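Week 5: Reading a parish boundary

Skoltanow course, local history from the ground up

Hello again. I've typed these up a bit more fully than last time because several of you asked what on earth I meant by "the boundary isn't a line". Fair enough! I did say it very fast and then we had tea.

What I was getting at is that for most of its life a parish boundary was a string of things people could walk to. An oak, a ford, a big stone, the corner of somebody's barn. The line between them was whatever you got by going from one to the next, and if the oak came down you had a problem (or an argument, usually with the parish next door).

Our main source is the Leltska perambulation of 1814. I've put the transcript in the course folder and it runs to 525 words, so please do read all of it before next time, it won't take you long. The spelling is all over the place. Read it aloud if you get stuck, that nearly always helps.

Some words you'll trip over

A mere is a boundary here, and has nothing to do with a lake. A merestone is a stone set up to mark one. A balk is a strip left unploughed. "Abutting" just means touching end on. And when the clerk writes "the old way" he means a track everyone at the time knew perfectly well, so he doesn't bother telling us which. I have wanted to shake him for years.

Walking it on paper

Take the 40 numbered points in the transcript and try to put the first 20 on the blank outline map. Use pencil. You'll rub most of them out at least once and I'd be suspicious if you didn't. Start with anything to do with water, as streams move less than hedges do, and then work outwards from there.

Look out for the places where the boundary makes sudden square steps. A wiggly stretch is often following a stream or an old track, and a stepped one is very often going round the ends of ploughed strips that were already there when the boundary was settled. So the steps can tell you which came first, field or boundary. I love this bit. It's the closest we get to overhearing people.

The Pascual side is harder, I'll admit. Half of it is now under the Urnix estate, and the modern map just shows roads and car parks. Go back to the tithe map for that stretch and trace the field edges before you try to fit any of the points to them. 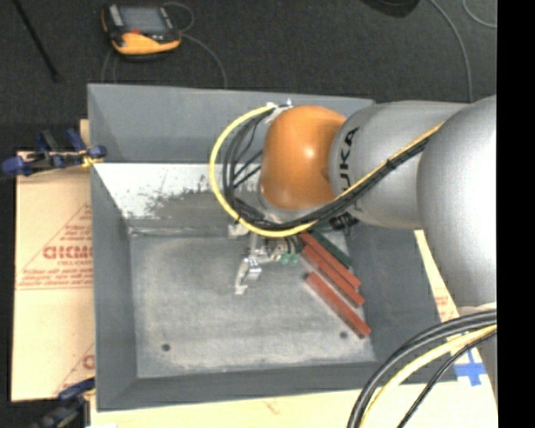 What to bring next time

Your pencilled map, however messy, and a list of any points you couldn't place. Bring tracing paper if you have it (greaseproof from the kitchen is fine, I've used it for years). I'll have the tithe map out on the long table and we can lay your tracings over it and see where they wander off.

Please also pick one point you're fairly sure of and write me a paragraph on why. Tell me what the transcript says, what the map shows, and what would change your mind. That last part is the one people skip, and it's the one I read first.

If you fancy going out to look at the ground, the footpath along the stream is public all the way. It gets very muddy by the ford, even in May, so wellies. Keep off the field by the barn as it's private.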